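Returning the empty bottles in Maldale

2021-04-17

For one month I have been buying my dish soap and laundry liquid in bottles that go back to the shop, and I want to write down how it went.
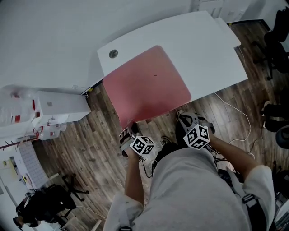 Lamisi Tsikata wrote to me after my last post that she had tried the same thing and stopped, because the deposit was too high for a family that buys six or seven products at once. I understand her. At Grelance the deposit is 4 dollars for each bottle, and you get it back only as store credit. If you buy everything on the same day, it is a lot of money sitting under your sink.

My way was to begin with one bottle and add the second two weeks later. It made the cost easier to accept. The bottles are thick plastic, and the label says each one can be filled 25 times before it is recycled. I cannot check this number, of course, but mine had many small scratches when I got it, so I believe it had already been in other kitchens.

The return itself is simple. There is a machine near the entrance of the Maldale shop, and another one in Dronorbridge that was out of order both times I went there. You must rinse the bottle and keep the cap - I lost one cap and they took 70 cents from my credit.

What I did not like is the smell. The laundry liquid from Lamptey is sold as "fresh linen" but for me it is too strong, and there is no version without perfume. Seidu Ackah told me they plan one for August. I hope it is true.

I will continue with the dish soap. For the laundry I still have half of an old box of powder, so I will finish it first and then decide.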